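Snack Cupboard: Frequently Asked Questions

Who looks after the cupboard?
Dalia Slaoui orders the stock. Thư Tiêu handles shelf labels and expiry checks. Write to either of them with corrections to this page.

When is it restocked?
Every Wednesday before 10 a.m. If an item runs out earlier in the week it is not replaced until the next delivery from Cosura.

How many items may I take?
Two per person per day. Meeting organisers who need more should ask Dalia the day before.

Which way up do long boxes go?
Flat, on their widest face, with the printed label upwards. Slim boxes stood on end fall over when the doors are shut.

Which barcode do I scan when booking stock in?
The one printed on the packet. On the slim Walkers box it is a small square code at the top of the white label, near one end of the box. Lay the box on the table and hold the Wurkex reader about 14 cm above it. Do not scan the Cosura delivery sticker on the outer carton, as that books in the whole carton as a single item.

The reader does not respond to the square code. What now?
Check that it is set to mode 4. Mode 2 reads striped codes only. If the packet is creased across the code, type the item number by hand.
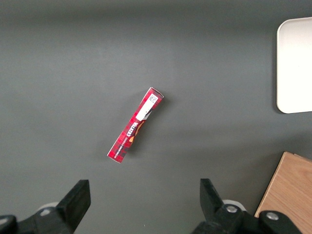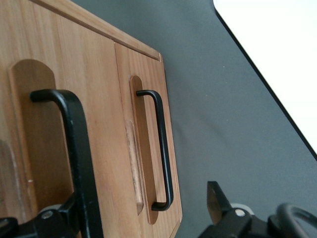 Walkers box, label side up (first); cupboard doors with black bar handles (second).

How should the doors be opened?
By the bar handles. Do not pull on the edge of a door or hook your fingers into the rounded recess behind the handle.

A handle is loose. Can I tighten it myself?
Yes, with a hand screwdriver. Stop when the bar no longer moves. Do not use a powered driver, which strips the thread. Spare screws are in the Fivetti tin, second drawer of the desk.

What do I clean the doors with?
A damp cloth, wiped along the grain, then a dry one. No scouring pads or bleach. Scuffs near the handles can be left; Dimitrov deals with them at the March service.

Can I keep my own food in the cupboard?
No. Use locker 104. Unlabelled food found in the cupboard is moved there at the weekly check.

What happens to items past their date?
They are taken out at the same check and written off under the code EXP. Opened packets are thrown away whatever the date.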